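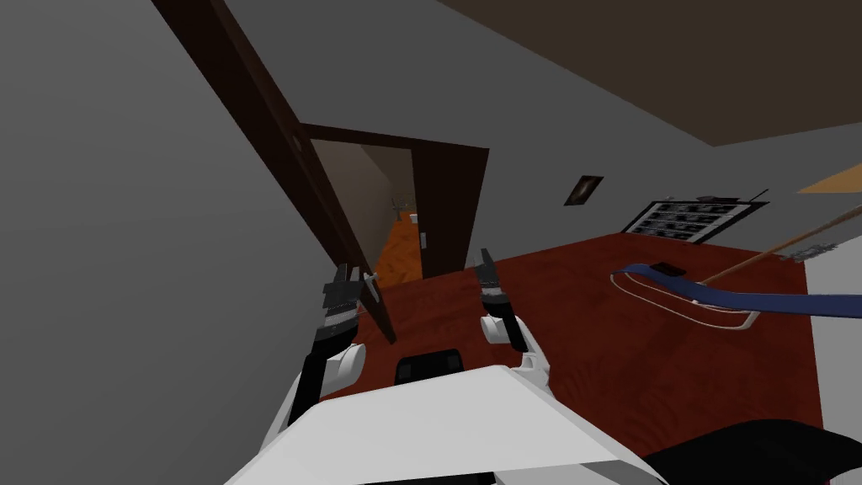 How to keep score at a junior basketball game

Posted 24 March 2021

If your kid has just joined a team, sooner or later somebody will hand you a pen and point you at the score bench. It happened to me in the under 10s at Hestton and I was terrified, and I've since done some 408 games across Hestton and Karam and still get a bit of a flutter when the ref looks over at me. You'll be fine! It's mostly a matter of setting up early and keeping a rhythm.

Our association still uses the paper running sheet, so that's what I'll go through. If you play at Burine they've gone over to the tablet, but the order of things is much the same and it doesn't hurt to know the paper way for the night the wi-fi drops out.

Before the game

Get to the bench ten minutes early if you can. Fill in the team names, the grade, the court and the date, then ask both coaches to check their player lists. Write the singlet numbers in ascending order, lowest at the top. Coaches will give them to you in whatever order they come to mind, so jot them on scrap first and copy them across neatly. Cross out anyone who isn't playing tonight, but leave a late arrival on the sheet - in our comp a player can join in after tip-off as long as the name is already down.

Have two pens in different colours. We use blue for the first half and red for the second. Bring your own, the ones in the bench tub are always dry.
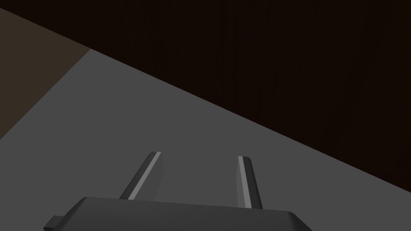 Then have a word with whoever is doing the clock. Agree that you'll say every score out loud and they'll say it back. It feels silly for the first minute or so and after that you won't want to do it any other way.

Recording baskets

The running score is the long double column of numbers, one side for each team. When a player scores, find the new total for the team, put your mark on it and write the player's number alongside. The marks are:

A diagonal stroke for a field goal worth 2.
A diagonal stroke with the player's number circled for a three-pointer.
A filled-in dot for a free throw.

Watch the ref's hand before you write anything down. With the little ones there's an awful lot of shooting after the whistle, and it's easy to get carried away with the cheering and put down a basket that doesn't count (I've done it, for my own daughter, and had to cross it out with her nana watching).

If you miss the number, don't guess. Mark the points, keep going, and ask the ref at the next dead ball. They would much sooner be asked than sort it out at full time.
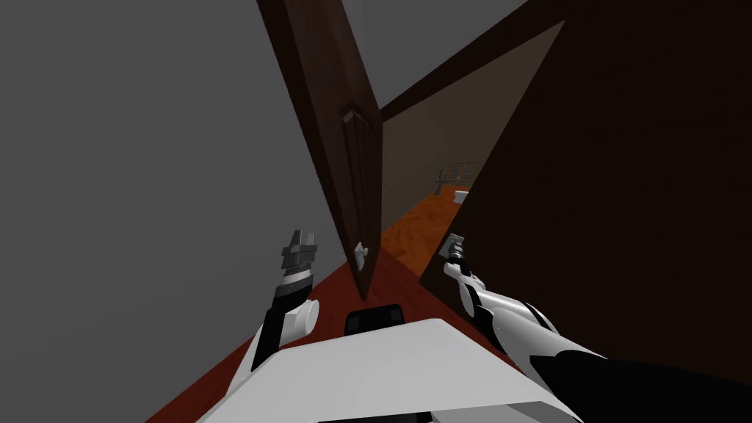

Fouls

Each player has five little boxes next to their name. Put a P in the next empty one for a personal foul and a T for a technical. The ref will come towards you and show the number on their fingers, and you give a thumbs up once it's written. Please do the thumbs up, even if you feel daft, as they're waiting for it.

Team fouls go in the row at the top, and they start fresh each period. Once a team reaches the limit for your grade, put up the marker on their side of the bench. Let the ref know when a player picks up a fourth foul, and speak up straight away at the fifth.

At the end of each period

Draw a thick line under the last score for both teams and circle the final number. Add up the period and check it against the scoreboard while everyone is having a drink. If the two don't match, hold the game for a moment and fix it then, while people still remember.

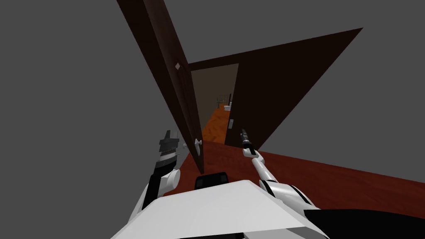 A partly open door, with a light switch next to the doorway.

After the siren

Circle the final scores, rule off the empty part of the columns, and have the refs sign. The white copy goes in the box at the office and the coloured ones go to the coaches. Take a photo of the sheet with your phone before you let go of it, in case one goes walkabout between the stadium and the results page.

If you'd like a practice run first, ask to sit second chair at an under 8s game. The next scoring night for new parents at Hestton is in October, and you can just turn up.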